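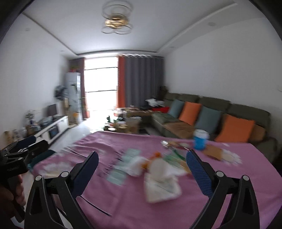 Plulteck tests and specifies table linens for restaurants, banquet halls and rental laundries. We measure how a cloth changes between its first use and the day it is pulled from service, and we write purchase specifications based on those measurements. Color is usually the first property a client asks us about. A pink tablecloth such as this one falls in the group where fading shows early, and two cloths from different wash histories can look mismatched when laid on adjoining tables. We therefore record shade before the first wash and again at set intervals, under the same lamp and against the same backing.

Background

The company was started by Hiu-tung Huang, a textile chemist, and Hok-lam Hung, who had managed the finishing floor at Grelik, a rental laundry. Grelik was replacing cloths on a fixed schedule regardless of condition. The first project was a wear study on 72 cloths from a single mill lot. It showed that hem failure and shrinkage accounted for most early removals, with stains third. Grelik changed its hem thread and its drying temperature on the basis of that report and remains a client.

What we test

Dimensional change after washing and tumble drying, lengthwise and crosswise. Tensile and tear strength. Seam and hem strength. Colorfastness to washing, light, rubbing and chlorine bleach. Stain release for cooking oil, red wine, coffee, mustard and candle wax. Pilling and surface wear. Drape and flatness after pressing.

We do not test flame resistance in house. Clients who need it are referred to an outside laboratory, and we include that laboratory's results in our report without alteration.

How a project runs

The client sends at least 5 cloths per style, unwashed, with the mill lot number. Samples are conditioned overnight before the first measurement. A short program takes two weeks. A full service-life program takes longer and depends on the number of wash cycles requested. Raw readings are supplied with every report.

Results are stored in Bito, our sample tracking system, which holds over 2000 cloth records. Clients can request the history of any style they have submitted. Records are not shared between clients.

Facility

We occupy the ground floor of the Tu Building. The wash room has separate lines for cotton, polyester and blended cloths. The color room has no windows and is painted neutral gray. Deliveries are accepted at the rear dock until 4 p.m. The wash lines close for maintenance in March, and programs already under way are paused between cycles during that time.

Sample submission forms are available from the front office on request.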